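Jiltgate Community Kitchen Rental
Frequently Asked Questions

Who may rent the kitchen?
The Jiltgate Community Kitchen is available to residents, small food businesses and registered clubs. Renters must be 18 or older and must sign the Use Agreement before the first session. Businesses must also provide a copy of a current food handler certificate.

How do I reserve a session?
Reservations are made through the online calendar or at the Fitzgerald Street office. Sessions run in blocks of four hours, and the calendar for each month opens on the first Monday of the month before. Requests sent by voicemail are not treated as reservations.

What does it cost?
A standard session is $33. Refrigerated shelf space is charged separately by the month. A refundable deposit of $251 is required from business renters and is returned by check after the final inspection.

Do I need insurance?
Private household users do not. Business renters must carry general liability coverage and name the Kitchen as an additional insured party. Coverage certificates that expire during a rental period must be replaced before the next session — access codes are suspended until the new certificate is on file.

What equipment is included?
Each session includes use of the two ranges, the convection oven, the steam kettle, the prep tables and the three-compartment sink. Knives, cutting boards and storage containers are not supplied. The large mixer may be used only by renters who have completed the equipment orientation, offered monthly except in March.

May I leave ingredients overnight?
Only on a rented shelf, and only in sealed containers marked with the renter's name and the date. Unmarked items are discarded at closing. The Kitchen does not accept deliveries on behalf of renters.

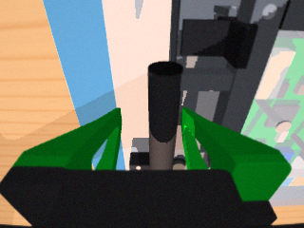
Computer rendering: upright tube between two green gripper fingers.

What are the cleaning requirements?
All surfaces must be washed and sanitized, floors swept and mopped, and trash taken to the outside bins before the session ends. Cleaning time is part of the reserved block. A session that runs past its end time is billed as a second session.

Can I serve the public from the kitchen?
No. The space is licensed for preparation only. Renters who wish to hold a tasting or a meal may apply for the Greltov Room next door, which has its own fee schedule and rules on occupancy.

What if I need to cancel?
Cancellations received 48 hours or more before the session are credited in full to the renter's account. Later cancellations are not credited. If the Kitchen must close for repairs or loss of power, renters may choose a credit or a new date.

Is parking available?
Loading is permitted at the rear door for 20 minutes. Longer parking is in the Vinusska Avenue lot. Vehicles left in the loading area may be towed at the owner's expense.

Whom should I contact with other questions?
Please write to Catrin Mathias, Rentals Coordinator, in care of the Fitzgerald Street office. Written questions are answered in the order received — please include your reservation number if you have one.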